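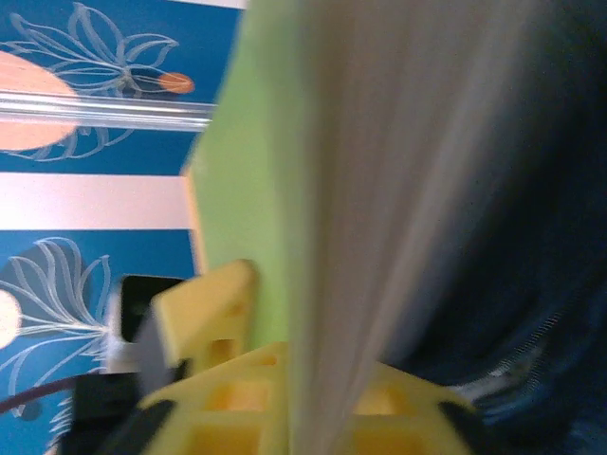 White line petals on a blue wall

Packing a backpack for a day of sketching

I love this job! Ten minutes the night before and you can walk straight out the door. Lay the bag flat on a table, open every zipper, and take everything out (yes, the old receipts too).

Start with pouches. Pens, chargers and anything tiny go in a zippered one with a light lining, so you can find things in there. 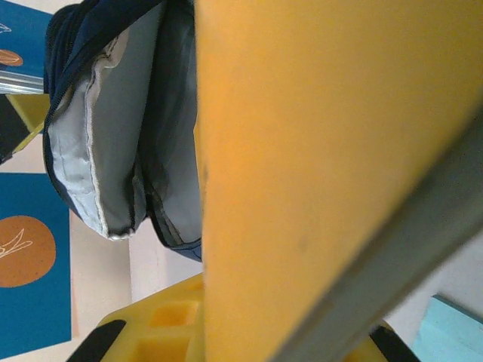

Yurani Ñahui
Contributing writer

Next come the flat things. Slide notebooks against the back panel, spine down. A5 is my favorite size for this, it fits nearly any bag and still gives you a decent page!

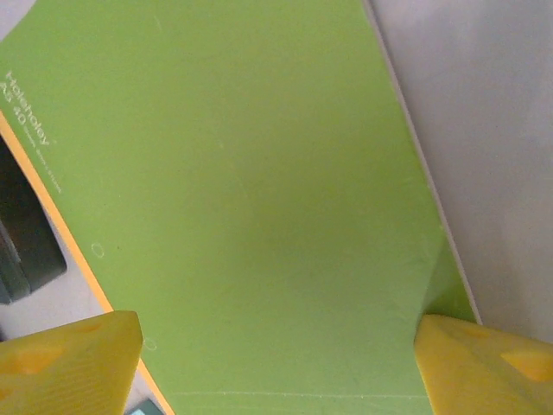 Krishnan wrote in to say he packs his notebooks spine up and has never bent a corner, but his go in a hard folder first. Fair enough, try both.

Now set the pouch in front of the notebooks and tuck a sweater around it. Keep the front pocket for keys and bus fare.

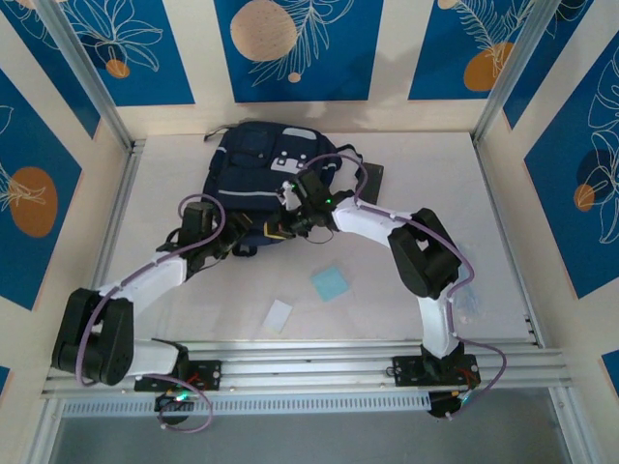 Close the main zipper and tighten the straps last, with the bag on your back. Walk up and down the hall a bit. If something pokes you, move it and go again.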